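Oficina Cludness – Guia de montagem e ajuste do braço de bancada
Parte 4: Preparar a área de trabalho e ensinar as primeiras posições
Por Pin-yu Kong – 2019-01-16

Se chegou até aqui, o braço já está aparafusado à base e o controlador Hung arranca sem erros. Parabéns, que a parte dos parafusos é mesmo a mais aborrecida! Agora vamos arrumar o espaço em redor e ensinar ao braço os primeiros movimentos com um pano – tarefa modesta, bem sei, mas foi com ela que aprendi quase tudo o que sei sobre ajuste fino.

4.1 Arrumar o espaço

1. Desligue o controlador e espere que a luz de estado se apague.
2. Coloque a superfície de trabalho encostada à base, o mais direita que conseguir.
3. Leve o braço, à mão e sem pressas, até ao ponto mais afastado que pretende usar.
4. Marque esse limite com fita adesiva.

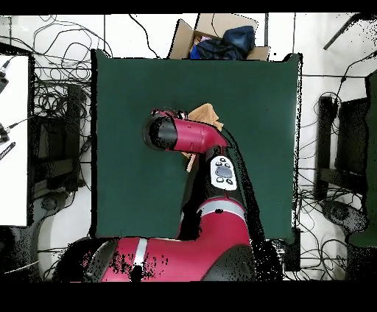

A escolha da superfície deu-me mais dores de cabeça do que eu esperava. Comecei com um tampo branco brilhante, que devolvia a luz do teto toda para a câmara, e perdi serões inteiros a culpar o programa (coitado). Um verde escuro, como este, resolve bem a questão, e um pano castanho-claro destaca-se nele sem esforço nenhum. A caixa de cartão com os outros panos fica no chão, para lá da borda oposta à base, de abas abertas. Se trabalhar numa oficina partilhada, combine com os colegas onde cada coisa fica, e volte a verificar tudo antes de ligar.

Atenção: os cabos soltos no chão são o maior perigo desta montagem, para o braço e para os seus tornozelos. Antes de cada sessão, confirme que nenhum passa por cima da superfície de trabalho nem fica preso numa articulação.

4.2 Ensinar as posições

1. Ligue o controlador e escolha o modo manual no programa Privilau.
2. Reduza a velocidade para 7 por cento. Parece ridículo de tão lento, eu sei, mas deixe assim durante toda a primeira tarde.
3. Pouse o pano no meio da superfície, amarrotado de qualquer maneira. Não o alise.
4. Desça o punho até ficar a 13 milímetros do tecido e grave a posição como "aproximação".
5. Desça o resto devagar, feche sobre uma prega e grave como "pega".
6. Suba na vertical, grave como "saída" e regresse ao repouso.

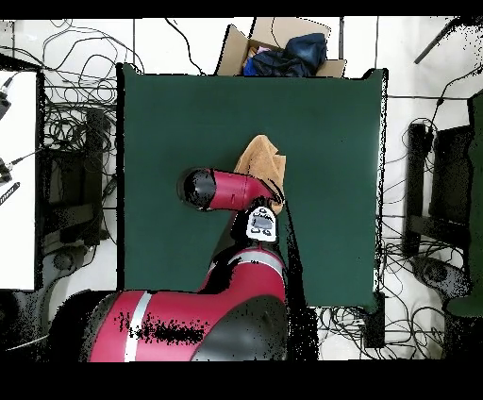
7. Repita a sequência completa com o pano rodado um quarto de volta e grave as novas posições com outro nome, para não escrever por cima das primeiras.
8. Guarde o ficheiro em dois sítios. Em abril perdi um mês de posições por preguiça de fazer uma cópia.

Nota: se o punho tremer ao chegar à posição de pega, volte à Parte 2 e reveja o aperto da articulação do cotovelo. Nos braços que montámos em Daltomville, era quase sempre daí que vinha o problema.

Cuidado: mantenha a mão livre junto ao botão de emergência enquanto o modo manual estiver ativo, mesmo a baixa velocidade.

Comentários (3)

rita_m: Muito obrigada pelo guia! O meu parava a meio da descida e era um cabo entalado no cotovelo.

Olavo: Dá para usar feltro em vez de um tampo rígido?

Pin-yu Kong: Dá, Olavo, mas estique-o bem e prenda-o por baixo, senão vem agarrado ao pano.

Contacto | © 2019 Oficina Cludness | Voltar ao topo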